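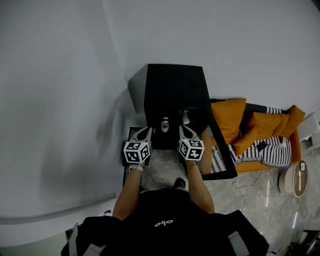
Looking after a pair of handheld grippers is mostly a matter of cleaning, squaring and tightening, in that order, and then doing it again because you skipped the cleaning. I keep three of these rigs alive for the Gustard project, and I've written this page so that I stop getting phone calls during dinner. The parts that need you are the coded cubes sitting just ahead of each wrist and the curved white fingers in front of them, here pointed at a couple of small bottles in a black cabinet. Small bottles are a fair test. A clear one with a white cap will find every bit of slop in your fingers and report it at once, usually to the floor.

Search this site Go Advanced

What you need

A 2 mm hex key, a lint-free cloth, a soft toothbrush you don't plan to use again, a small square, a sheet of 600 grit paper, a spare set of printed markers, and a kitchen table with nobody else's breakfast on it. The official Trandanik kit also includes a torque driver. Mine is in a drawer somewhere and I wish it well.

Step 1. Clean the cubes

Wipe each face of each cube with a dry cloth. If there's hand cream on it (there's always hand cream on it), dampen the cloth with water and go again. Don't use alcohol. It turns the black squares on our prints a sort of expensive gray, and the tracker will then see the cube only when it feels like it.

Tilt the cube under a lamp while you're there. If a face throws back a bright patch, someone has replaced the matte print with a glossy one. Take it off. I don't care how nice it looks.

Step 2. Check the prints for lift

Run a fingernail along every edge. A corner that has come up by the thickness of a business card is enough to bend the pattern, and a bent pattern gives you a hand that appears to be slightly inside the furniture. Press it down if the glue still holds. If it doesn't, peel the whole face and replace it. Patching one corner with tape is how we lost most of a June.

When you put on a new face, check its code against the chart and check which way is up. Left and right cubes do not share codes. I have swapped them twice, and both times the software politely showed me a person with crossed arms.

Step 3. Square the cube to the gripper

Loosen the two screws under the cube by half a turn. Set the square against the gripper body and bring the cube up to it, then tighten each screw a little at a time, going back and forth. If you do one all the way first, the cube creeps. You'll swear it didn't.

Step 4. The fingers

Close the jaws slowly and look at the tips against a window. They should meet at the points first. A gap at the points with contact farther back means a finger has worked loose at its root, so snug the root screw and look again. If the gap is still there, the finger is bent, and you should replace the pair. Never fit one new finger beside one old one. They don't get along.

Rough spots on the tips come off with the 600 grit, three or four light strokes. You're taking off a burr. You aren't carving a duck.

Step 5. Wrist straps

Put the rig on. Snug the straps until the gripper stops rocking when you shake your hand, and then back off a hair so you can still feel your fingers. Shoulder straps go on flat, no twists. A twisted one is fine for ten minutes and very personal after an hour.

Step 6. Recalibrate and log it

Hold both grippers out where the head camera can see at least two faces of each cube, and run the Thampi check. Keep still. It wants 778 good readings per side and starts sulking if you scratch your nose. When it passes, write the date and the rig number in the log. Error 3803 means it has lost a cube completely. Nine times in ten your own sleeve is over it.

Then go pick up something small off a low shelf, slowly, with each hand. If the left feels fine and the right feels drunk, go back to Step 3.

Filed under: Bench Notes > Grippers & Hands > Maintenance

3 comments

Niamh Fahy
Can confirm about the alcohol. Our Sokgate set is now two shades of fog. Does reprinting need a particular paper weight?

Vignesh Raju
Niamh, we use matte label stock, the heaviest the printer will take without chewing it. Step 2 fixed a drift I'd been blaming on the camera for weeks. I owe the camera an apology.

Chenxi Luo
Step 3, does it matter if the jaws are open or closed when you square it? Mine shifts a bit when they close.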